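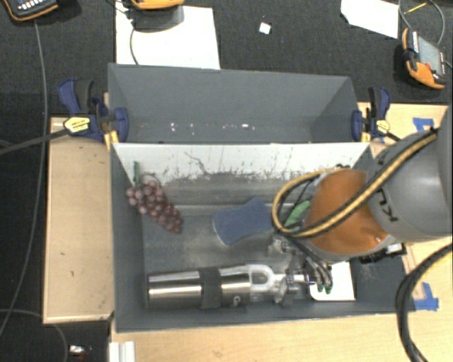 Jovita Beltrán writes that her upright buzzes on one note near middle C, and only on damp evenings. Start outside the piano. Take everything off the lid, play the note again, then press a hand flat on the lower panel while it sounds. If the buzz stops, the panel spring or a hinge screw is loose – tighten by hand, a quarter turn at a time.

Keep room humidity between 30 and 80 percent at the very least, and closer to the middle if possible. Wipe keys from back to front with a barely damp cloth, then a dry one. No spray on the keys. Leave the tuning pins alone.

If the buzz remains with the panel off, mark the key in pencil and call a tuner.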